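Home Maintenance, Evening Course
Handout: Storing textiles and table linen between seasons
Clendari Adult Learning, revised 4 July 2018 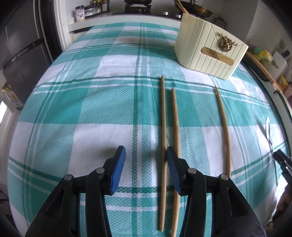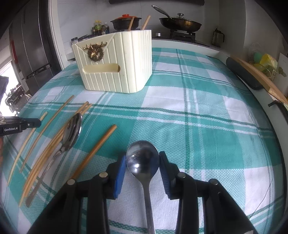
Checked cloth on a kitchen table, both views.

J. Insaurralde, course tutor

1. Scope
These notes cover cloths, runners and napkins kept for part of the year only. Curtains and bedding are dealt with in the March session.

2. Washing before storage
Wash every item, including those that look clean. Sugar and oil leave no mark at first but turn yellow in the cupboard. Do not starch. Rinse twice, and dry fully before folding. Cotton may feel dry at the surface while the hem still holds water, so test the hem.

3. Folding and rolling
A fold kept in one place for years weakens the thread. Refold along new lines every 2 years, or roll the cloth on a tube. Tubes should be covered with acid-free paper. A cloth 190 cm long is easier to roll if it is first folded once along its length.

4. Containers
Lidded boxes are suitable in a dry room. In a loft or garage, use a cotton bag inside the box. Do not use thin plastic covers. Label the short end of the box with the contents and the size of the table.

5. Pressing
Press on the wrong side while slightly damp. Creases left by storage respond to steam before they respond to weight.

6. Reading
Allosen, Linen in the Home, chapters on washing and storage. The Venel sheet on stain removal is handed out separately.

Exercise for next session: bring one stored item and note how it was folded.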